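August, Mockus two-arm kit, trial notes, cont.

Vendor's sheet says "ready to fold in an afternoon." It took us most of two, and the second went on one network setting that isn't in the manual. Baptiste found it by guessing. I'd like that written down before the review gets rosy.

Ran the shirt routine from the stock software, no changes. Speed at the default, then bumped up once, then put back after the left wrist started hunting on the approach. Reinhold thinks the gain is set too high at the factory. Could be. Could also be the base rail, which I can flex by hand if I lean on it. Need to check torque on the rail bolts before blaming anybody's firmware.

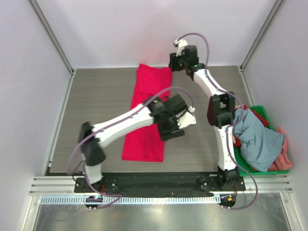

Cable routing still bothers me. The kit ships with loops long enough to snag, and Farkwood's answer to my email was that customers "generally don't report this." Not an answer. Asked again for the rated bend life of the wrist cable and got a brochure.

Their claim is 2000 folds between calibrations. We lost calibration at 400. One unit, one room, so I won't make a rule out of it, but I'm not copying their number into our report either.

Price: 920 a month on the lease, support extra. Redier quoted higher with support included, and their loan unit at least came with a wiring diagram.

To do:
- rail bolts, then repeat at default speed
- 5 runs on thin cotton, no hand smoothing between them (Baptiste, I mean it)
- ask Farkwood who pays for a replacement wrist
- log every operator reset, including the quick ones

Reinhold wants to sign at the end of the trial. I'd hold off until the cotton runs are in.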